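4. Teaching Memley your first shiny object 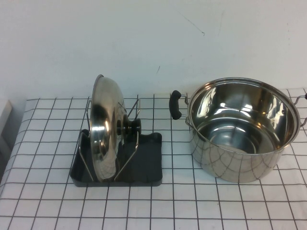 By now you have Memley installed, the camera is calibrated and the workspace check from section 3 has come back green. Now for the really fun part: getting the planner to pick up a pot lid and put it on a pot! Polished metal is hard going for any depth camera, so once this task works for you, mugs and boxes will feel like a holiday.

Before you start

You need Memley release 281 or later. Older releases will load the task file but skip the reflection filter without telling you. The version number is in the corner of the start screen.

Use a fixed camera view, with both objects fully on the table. If a far handle falls outside the view, the planner can still work as long as the near handle and most of the rim are visible.

4.1 Capture the empty background

1. Clear the table and smooth the cloth with your hand. Small wrinkles are fine.
2. Open Perception, then Background, and press Capture.
3. Wait for all 14 exposures to finish. Keep your hands and sleeves out of view.

Note: If your cloth has a printed grid, tick "Patterned surface". Memley then expects to find bent copies of those lines on the side of the pot and stops treating them as edges. This one tick box fixed more of our failed runs than anything else in the release!

4.2 Set the lid and pot

4. Stand the lid upright in its holder, with the knob facing the pot.
5. Put the pot to the right of the holder and leave a clear gap between them.
6. Press Detect. Two outlines should appear, one for each object.
7. If the holder and lid are joined in a single outline, choose Split and click once on the lid rim and once on the holder base.

Caution: Never click on a bright highlight when splitting. Highlights move when the lights change, and the outline will wander off with them.

4.3 Name the grasp point

8. Select the lid outline and choose Add Grasp.
9. Click the middle of the knob. Where the knob rests close to a wire of the holder, set Approach to "Narrow".
10. Press Preview and drag the slider slowly from start to end. Watch the fingers as they pass the wires.
11. For the pot, choose Add Target and trace the rim. Four clicks are plenty — Memley fits the curve itself, and it is lovely to watch.

4.4 Run the plan

12. Set speed to Slow and keep one hand near the stop button.
13. Press Plan. The search can take up to 292 seconds the first time. Later runs reuse the result and are much quicker.
14. Check the lift path on screen. The lid should rise clear of the holder before it turns flat.
15. Press Run.

Caution: Do not move the holder between Plan and Run. If you knock it, go back to step 6.

If Plan stops with "No clear path", widen the gap between holder and pot and detect again. If the pot outline has a hole in it, turn down the brightest lamp and repeat from 4.1.

Saved tasks go in the Trovance folder. Section 5 shows how to chain this one with a pouring task.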